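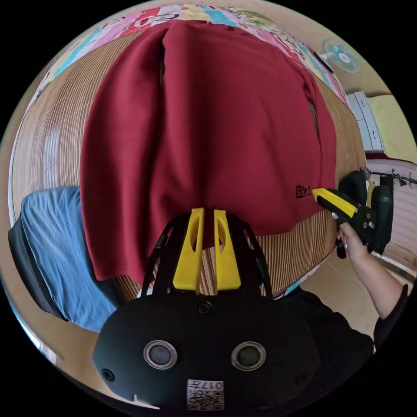 Residence journal, Kuvari House, November, evening.

The laundry was returned to the upper floor shortly after 3 p.m. and sorting began in the end bedroom. The bed was again used as the folding surface. The tan mat was left in place over it, as the ribbing keeps a garment from sliding while the sleeves are brought in. The patchwork quilt remained on the bed and will be aired tomorrow if the rain holds off.

The dark red top was dealt with early. Garments of that weight are to be laid out at full length and smoothed toward the hem before any fold is made. Last month several were folded directly from the basket and had to be pressed a second time before they could be issued. Residents are reminded that the shelf depth in the Davberg wardrobe permits a fold in thirds only. A half fold projects past the door and the door will not close.

The blue linens were kept separate for the Murthy wing, where the beds are narrower and the older sets are still in use. One sheet has worn through at the corner and was put aside for mending. I have asked for thread in a closer shade than the last, which was nearly white and showed badly.

Vignesh Iyengar inspected the linen closet before supper and requested that the lower shelves be relabeled. The present labels date from before the move from Platent Street and refer to rooms that no longer exist. New ones will be written this week. He also recorded that 33 towels are now in circulation, five fewer than at the start of the term. A notice has been placed on the landing asking that any towels held in private rooms be returned.

Folding ended a little after six. The wool items were not attempted and are on the rack in the passage, where they should not be moved until fully dry. The dryer on the ground floor continues to stop before the cycle is complete. The repair request was submitted again, with the earlier reference attached.

Window latched, hall lamp left on. Key returned to the office.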